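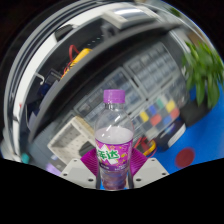
Fanta, half left.

2021-11-01

The clocks have gone back and the body has not been told. I was awake at five, fully rested and furious, and lay there listening to the boiler clear its throat. By four in the afternoon it was dark and I was ready for bed. I made toast instead, then soup, then more toast to go with what was left of the soup.

Day one of the month without sugar, which I announced to far too many people in March, when November was a safe distance off. I had planned to finish everything sweet in the house by midnight last night and did my best. The custard creams went without a struggle. The fizzy stuff was harder going, and I have ruled that a purple label with stars on it counts as decoration.

Walked to Kirkamby for the bread. It is 2491 steps to the bakery door according to my phone, and the phone congratulated me as though I had crossed a desert. They had a tray of iced buns in the window. I bought a small brown loaf and stood at the bus stop with it feeling like a character in an improving book.

The bus was the Inskip one, 30 minutes late. The timetable has been replaced by a notice saying that the timetable will be replaced. A man with a wet spaniel told me sugar is in everything, bread included. I thanked him for this.

At home I read the back of every packet in the cupboard. He was right about the bread. He was also right about the beans, the mustard and, for reasons I can't begin to guess at, the ham. I have decided the rule covers only things that are obviously enjoying themselves, and so beans are in and jam is out. Mustard I will look at again at the weekend.

Zumix emailed to say my subscription is going up by 2 pounds so they can go on giving me more of what I love. I have not opened the thing since spring. Tried to cancel and was asked if I was sure, then if I was really sure, then offered a free month. Took the free month – weak with hunger.

Headache by eight. Bins tomorrow, green one.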